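The Sunday lunch at the Dunmore, and a word about the gravy

7th February

I have lived nine minutes' walk from the Dunmore for the better part of four years and until last week I had never been inside it. This is mostly the fault of the windows. They are the frosted sort, the kind that could be hiding a dentist, and the sign above them has been missing its second letter since before I moved in. I assumed it was a members' club for people who play dominoes angrily.

Then my usual place, Fudberg, put its roast up to a price I would rather not type, and took away the bread. I can forgive a price. I can't forgive the bread. So off I went down the hill in the drizzle with a folded newspaper over my head, like a man in a film about the war.

The Dunmore is one long room with a bar at the street end and the kitchen at the other, and a carpet between them that has seen some things. You order at the bar. There is a menu, but it is on the back wall, so you have to walk to the kitchen, read it, remember it, and walk back again. I got as far as the fruit machine before I forgot what came with the pork. Second trip: crackling, apple sauce, two sorts of potato, red cabbage, carrots. Third trip, for pudding, I wrote it on my hand.

I was there at ten past twelve and had my pick of the tables. By one o'clock every seat had gone and a family of five was hovering near my elbow with the patience of herons. Go early, is my advice, or go at half past two and take your chances with the cabbage.

The pork was very good. I'd been braced for the grey, sliced-on-Saturday kind, and what I got was a proper thick piece off the shoulder, soft enough to leave the knife alone, with a strip of crackling laid on top like a roof tile. It made a noise when I bit it that caused a man at the next table to look round. The red cabbage had cloves in it, perhaps one more clove than strictly necessary. I found it with a back tooth.
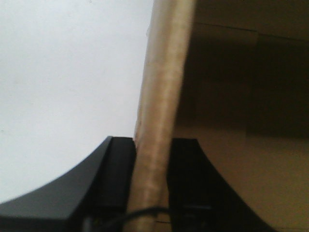
Tan, mottled and leaning slightly.

Now, potatoes. The roast ones were excellent, dark at the corners and fluffy in the middle, and there were four of them, and I'd have fought for a fifth. The mash was mash. I have never understood the need for two potatoes on one plate, but I notice I have never sent one back either.

And so to the gravy, which I have been putting off. It comes in a little steel jug, and the jug is too small. I don't mean small in a stingy way, where you finish it and feel hard done by. I mean it covers the meat and then you are looking at a bare Yorkshire pudding with nothing to put in it, and a Yorkshire pudding with nothing in it is a hat. I asked for more. It came at once and with no fuss, in an identical jug, so I had to ask again. By the third jug the young woman from the kitchen and I had reached an understanding, and she left me the big one. It's lovely gravy — dark, a bit winey, obviously started with bones. They should be proud enough of it to buy a bigger vessel.

Beer drinkers will want to know that there are two pumps. One had a Jusotness pale ale on it, which I hadn't met before and would be glad to meet again: a bit of grapefruit, not much fizz, easy to drink two of. The other pump had a beer mat hung over it. I asked what was normally on there and was told "that one, usually", with a nod at the first.

Pudding was either a crumble or a sponge. I had the crumble (rhubarb) and watched the sponge go past to other people all afternoon with mounting regret. The crumble was fine, if a little heavy on the topping, and the custard was hot and yellow and came, I'm pleased to report, in an enormous jug. So they do own one.

Getting there: the 70 bus stops outside the old Wurkard showroom, and from there it's 300 yards downhill, past the launderette. The same 300 yards uphill afterwards, full of pork, is a different distance altogether. I sat on the wall by the launderette for a while and pretended to be reading my newspaper, which by then was mostly pulp.

A few practical bits. They take cards but the machine sulks, so bring some cash. Roasts are Sundays only, twelve until they run out. Dogs are allowed at the bar end, and the one I met was better behaved than the herons. The loos are up a flight of stairs that turns twice, worth knowing if your knees are like mine. No music, apart from a radio in the kitchen that somebody sings over. He's not bad.

I'm told there's a yard at the back with a few tables in it, and that in July they do the pork cold in rolls with the apple sauce and serve it out there through a hatch. I shall be looking into this.

This is post number 538 on this blog, by the way, and the fourth in which I have complained about gravy. A reader wrote in after the last one to suggest I carry my own in a flask. I have priced up flasks. The Dunmore has bought itself some time with that big jug, but I'm going back next Sunday for the beef, and if it's the little one again I'll be asking for it by name.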